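厨房里的规矩，写了第三遍

十月了，晚上写东西终于不用开风扇。泡了一大壶茶，想把这阵子攒下来的一堆想法倒一倒。标题说第三遍，是因为我们组那份《仿真厨房任务编写与评测守则》前两版都是我主笔，前两版也都被人骂过，骂得还挺有道理。这一版总算能拿出来给大家看看了，篇幅也从原来的一大本缩成了12页，我自己是很得意的（虽然Nandini说字号偷偷调小了，这个我不承认）。

先交代一下背景，老读者可以跳过这一段。我在Rimeck做家用机械臂的评测，平时不怎么碰真机，大部分时间泡在仿真厨房里。我们内部把这个厨房叫Lilla，里面有炉灶、微波炉、咖啡机、橱柜，东西摆得跟谁家的厨房差不多。策略模型训练好了，先进Lilla跑一轮，过了才轮得到实验室那台真机。跑一轮听上去很简单，点个按钮嘛，可是怎么算过，怎么算没过，谁来判，判完了怎么记，这里面的麻烦多得能写一本书。我没有写书的本事，只能写守则。

最早那一版有多糟糕呢，我翻出来看了一眼，脸都红了。第一条写的是“机械臂应安全、平稳地完成任务”。什么叫安全？什么叫平稳？Shota Shibata刚来的时候很认真地问过我这个问题，我支支吾吾讲了半个钟头，他一边点头一边记，最后把笔记本合上，说：“所以是凭感觉。”我当时还有点不服气，回家路上越想越觉得他说得对。

所以第三版开头就定了一条写作规矩：守则里不许出现没法检查的词。“平稳”要换成关节速度和加速度的上限，“安全”要拆开，拆成和什么东西保持多少距离、碰到了算什么等级、哪些面可以碰哪些面碰都不许碰。写起来特别啰嗦，可是读的人省事。我这个人本来就啰嗦，也算是人尽其才了吧。
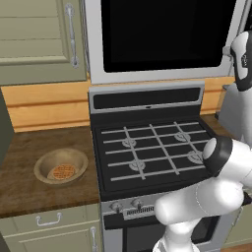 接着说距离这一条，因为它吵得最久。厨房跟仓库不一样，仓库里货架是货架，通道是通道，厨房里所有东西都挤在一块儿。炉灶上面就是微波炉，旁边就是台面，台面上又要放碗放吃的，机械臂要够到微波炉的门，差不多非得从灶台上方过去。有人主张把整个灶台上方划成禁区，写起来干净，查起来也干净，可这样一来跟微波炉有关的任务就几乎没法做了。Ryota Noguchi是做真机的，他的意见正好相反，他觉得仿真里管得太死，模型学出来畏手畏脚，到了真机上反而绕远路，绕远路就更容易撞到别的地方。

两边都有道理，我夹在中间吃了好几顿不知道什么味道的午饭。后来定下来的办法是分状态管：炉子标记为关的时候，炉架上方允许通过，不许停留，除非任务本身就在炉子上；炉子标记为开的时候，上方一律绕行，绕不过去就放弃任务，把放弃的原因写进日志。放弃不扣分，硬闯扣分。最后这半句是Ryota加的，我觉得是整份守则里最好的半句话。

为什么我这么喜欢这半句呢？因为我们以前的评分表只认成功和失败。任务没做完就是失败，管你是老老实实停下来，还是把一碗东西扫到地上。这样打分打久了，挑出来的模型就都是胆子大的。我们有一批记录一共3571条，Hinata Honda花了很长时间重新标了一遍，把原来统统算作失败的那些再分成“主动停止”“超时”“碰撞”“物体掉落”几类。标完以后大家坐在一起看，会议室里安静了好一会儿。有些我们以为很差的模型其实挺谨慎的，有些排在前面的，成功的那些次里手肘一路擦着东西过去，只不过以前没有哪一栏管手肘。

说到手肘，这也是新守则里专门有一节的。写任务的人眼睛总是盯着末端，夹爪到哪儿了，夹住没有，松开没有。可是一条多关节的臂，前面那截在干活，后面那一大截也在占地方呀！我自己以前写碰撞检查，就只给末端和物体之间设了规则，臂身中段跟灶台边缘、跟柜门把手、跟台面上的碗，全都默认不管。现在的要求是每个连杆都要登记，每个连杆都要有自己的最小间隙，登记不全的任务不许入库。Cyprian Rutkowska一开始嫌烦，说光填表就填到天黑，后来他自己写了个小脚本把表格自动生成出来，还很大方地分给了所有人用，我请他喝了一杯咖啡（真咖啡，不是Lilla里那种）。

再讲讲食物和餐具。仿真里的食物是最容易被糊弄的，很多人随手拖一个模型进去，摆在碗里就算完事，质量用默认值，摩擦也用默认值。结果同一个任务今天做和明天做难度都不一样，因为有人中间换过模型，没告诉别人。新守则规定每个可移动的物体都要有一张卡片，写明质量、摩擦系数、允许的最大倾角、谁改过、什么时候改的。初始位置允许随机，随机的范围要写出来，种子要存下来。我知道存种子这件事听起来像在说饭前洗手，可我去翻旧库的时候，真的有60个任务没有存种子，没一个能原样重跑。这些任务我们后来全部退回重写了，当中有几个还是我本人写的，惭愧。

还有一件事我想多说两句，就是任务描述的写法。以前我们写“把食物放进微波炉加热”，写的人觉得清清楚楚，可是门一开始是开的还是关的？谁来关门？要按哪个键？按完了算结束，还是手臂退回来才算结束？每个人脑子里的答案都不同，判分的时候就各判各的。现在一条任务必须写清楚三样：起始状态、终止状态、终止之后手臂应当停在什么地方。第三样最容易漏。一条手臂把事情做完了却悬在炉子上面不动，放到真的厨房里，人要怎么去端锅呢？我妈要是看到家里有这么个东西横在灶台上，肯定先把插头拔了再说。
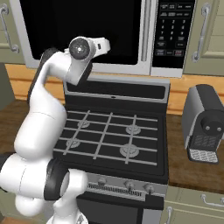 Lilla里的机械臂从炉灶上方伸向微波炉，末端停在门前，右边台面上是咖啡机。

按键这一块也改了不少。微波炉面板上的按键又小又密，夹爪的尺寸摆在那里，一不留神就按到隔壁去了。我们原来的判定是“目标键被触发即成功”，新的判定要再加一句，其余任何键不得被触发。就加了这么一句，通过率掉了好大一截，当时组里的气氛嘛，你们可以想象。有人提议把碰撞体积调小一点，让旁边的键没那么容易被碰到。我在会上大概是声音高了些，说尺子不准可以修尺子，尺子准的时候把尺子锯短就太难看了。说完自己也有点不好意思，散会以后给那位同事带了块蛋糕。

不过这件事倒引出一条我很看重的规定，就是改判定标准的流程。标准当然可以改，厨房会换，臂会换，我们对事情的理解也会变。可是改的人不能是正在被评的人，改之前的版本要保留，改之后旧模型要拿出来重跑一遍，新旧成绩并排放着给人看。提议的理由也要写下来，哪怕只有一句话。我以前觉得这些都是大公司里折腾人的手续，现在岁数大了几岁，觉得手续里头有些东西还是蛮体贴的，它让你半年以后不用靠记性去吵架。我的记性是真的靠不住，上个月还坚持说某条规则是Nandini定的，一查记录，提交人是我，备注里还写着“非常重要，请勿删除”。

Nandini Kaimal给这一版做了审校，我得在这里好好谢谢她。她的审法很特别，不看文字通不通顺，专门找新来的同事，给一条任务、一份守则、一段录像，让大家分开打分，然后比对。打出来不一样的地方，她就认定是守则的错，退给我改。我一开始心里嘀咕，说不定是人家没看仔细呢？她很温和地跟我讲，守则就是写给没看仔细的人的。我回去想了想，把好些长句子都拆了，把“原则上”“一般情况下”这种词搜出来一个个处理掉。搜之前我以为没几处，搜完才发现自己写了超过70处“原则上”，真不知道哪来的那么多原则。

和外面的标准怎么对接，也有读者来信问过。我的做法比较保守，凡是真机要遵守的安全要求，都由Ryota那边按实验室的制度执行，我们的守则不去替代它，也不拿仿真成绩当成上真机的通行证。在Lilla里跑得再漂亮，上真机之前该检查急停的检查急停，该站人的地方站人，一步不少。仿真里的守则管的是另外一件事：让我们说“这个模型会做这件事”的时候，大家说的是同一件事。这两样要是混在一起写，写的人糊涂，用的人更糊涂，第二版就吃了这个亏，当时有一节写着写着就跑到急停按钮的颜色上去了，现在想想真是莫名其妙。

关于录像，顺手再记几句给打算自己做一套的朋友。至少留两个视角，一个能看到末端，一个能看到臂身的大部分。单个视角总有东西被挡住，判分的人看不见的时候就会开始猜，猜得还特别自信。录像和日志的时间要对齐，对不齐就宁可重跑。还有，判分的人先看日志还是先看录像，要统一。我们试过两种顺序，先看日志的人会不自觉地在录像里找日志说过的东西，别的就放过去了，所以现在规定先看录像，自己写下判断，再打开日志核对。这个小改动没花什么力气，大家的分数却一下子靠近了许多，我高兴得那天晚上多吃了一碗饭。

没解决的问题当然还有一大把。比如两件事冲突的时候怎么排先后，碗快滑下去了，扶一下就要越过间隙限制，扶还是不扶？Hinata觉得应该扶，Shota觉得规则既然写了就该停，我是今天站这边明天站那边，到现在守则里这一节还挂着“待定”两个字。又比如Ishida那边的朋友用的是另外一套厨房布局，炉灶和微波炉是分开的，我们那条“允许通过不许停留”到了他们那儿就用不大上，他们想借我们的模板，我答应先把跟布局有关的条款单独抽出来，抽到现在抽了一半，Unik的人听说以后也来排队了。各位再等等我，我打字是真的慢。

茶凉了，又去续了一壶。如果你也在做类似的评测，特别想听听你们是怎么处理“扶不扶”这个问题的，评论区写长一点没关系，我自己写这么长，哪好意思嫌别人。物体卡片的空白模板我整理好了会放在下一篇里，连杆登记表要先问过Cyprian，他说脚本里还有几行注释写得太随便，得改改才能见人。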